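Perkudville to charge for trash by the bag starting in March

Perkudville households will pay for trash pickup by the bag starting in March, after the town council approved the change at its monthly meeting. The flat fee on the quarterly water bill will end at the same time.

Under the new system, residents will buy marked bags at the town hall or at the Erley Road transfer station. Each roll holds 12 bags. Recycling and yard waste will still be picked up at no extra charge.
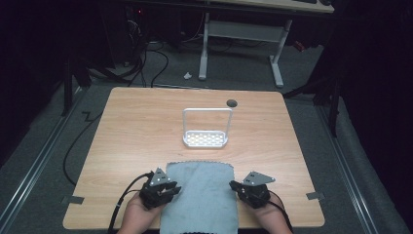

Town staff expect the change to cut the amount of trash sent to the county landfill, where dumping fees have gone up twice in the past four years. In a mail survey sent out last fall, 62 percent of those who answered said they would rather pay by the bag than keep the flat fee. The town received 391 completed forms.

Old clothing, sheets and towels make up a growing share of what ends up in the trash, according to the council's report. The town will place four drop-off bins for textiles – two at the transfer station, one behind the library and one in the Meléndez Street parking lot. Worn or torn items are accepted as long as they are clean and dry. Rugs, pillows and mattress pads are not.
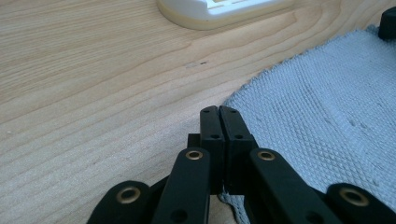

A piece of pale gray-blue cloth on a light wooden tabletop.

The bins will be emptied every other week by Erken, the company that already handles the town's glass and metal. The contract runs for two years and can be renewed once.

Residents who now get a reduced rate on their water bill can pick up one free roll of bags every quarter at the town hall. Bags without the town mark will be left at the curb with a notice. Trash must be out by 7 a.m. on pickup days – the same as now.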